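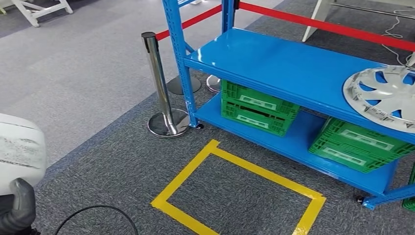 Ticket: Shelving unit rocks and creeps on carpet, lower shelf crates catching
Site: Sarkmont, display room
Raised by: front desk
Priority: normal
Status: closed

3 min read
6 comments

Fault as reported

The blue shelving moves when anyone leans on the top shelf or puts something down at the far end. It rocks first, then creeps. People have been pushing it back by hand. The green crates on the lower shelf are also hard to get out and one of them has scraped a knuckle. Please look at it before the October open evening.

8.40 am
Went to look. The unit rocks from corner to corner when pressed at the top. Floor is carpet over concrete and I could not feel a dip in it by hand. The uprights are the slotted sort, so the shelves can be set at any height, and my first thought was that a shelf clip had been put one slot out. Taped the uprights and marked the slots with chalk. All clips on the top shelf are level with each other.

9.15 am
Took the hubcap off the top shelf and laid it on a cloth in the store. It slides on the gloss paint and I did not want it going on the floor. Ran a spirit level along the top shelf. Good along the length, out across the width. Same reading on the lower shelf, so the fault is under the shelves and not in them.

9.30 am
Looked at the feet. There is a castor on the unit as well as plain black feet. The castor turns freely and has no brake on it. Wheel is sound, no flat spots, a bit of carpet fluff wound round the axle. Cleaned that out with a pick. No change to the rocking.

10.05 am
Rang Grokum, who supplied the unit. They say their shelving goes out with either all feet or all castors and should not be mixed. Their guess is that a foot was lost in a room move and somebody fitted what was in the drawer. They can send a foot, M8 thread, 12 mm adjustment. Asked for two in case the thread is damaged. Part number is on the delivery note, not repeated here because they changed it while I was on the phone.

Comment from front desk: can we keep using the shelf meanwhile?

Reply: Yes for light things. Keep the crates on the lower shelf, the weight low down helps. Please don't put the hubcap back yet. The belt barrier stays where it is until this is done.

Next visit, 2 pm
Feet arrived from Grokum. Emptied the unit. Worth noting for whoever does this next that the crates are stacked two high and the upper one has to be tipped forward to clear the top shelf, and that is what has been catching hands. With the crates out, lifted the corner on a block and unscrewed the castor. Thread in the leg was full of old paint. Ran a tap through it, blew it out, fitted the new foot and wound it down until the level read true across the width.

2.50 pm
Rocking gone. Pressed on each corner in turn and there is no movement. Pushed the end with a hip, moderate shove, and it stayed put. Carpet grips the feet well enough, so I have not fitted the rubber cups.

3.10 pm
Raised the top shelf two slots to give more room over the crates. A clip was stiff and needed a rubber mallet. Upper crates now come out without tipping. Turned the crates so the label panels face the front. Labels themselves still to be done by the desk, Waaka sheets are in the stationery drawer, the Wundent ones peel off this plastic.

3.25 pm
Put the hubcap back on the top shelf with three small dots of museum putty under the rim. It can still be lifted off with a straight pull. If it starts sliding again, replace the putty, don't add to it.

Load note: Grokum give 300 kg for the whole unit on feet. They would not give a figure with the castor fitted.

Comment from front desk: used it all morning, no trouble. Is the old wheel wanted?

Reply: It's in the spares tin in a bag marked with this ticket. Do not refit to this unit.

Still open elsewhere: the carpet has a worn line where the leg was dragging. Passed to the flooring list, no date.

Closed. Reopen if the level goes out again.

2 people found this useful
0 shares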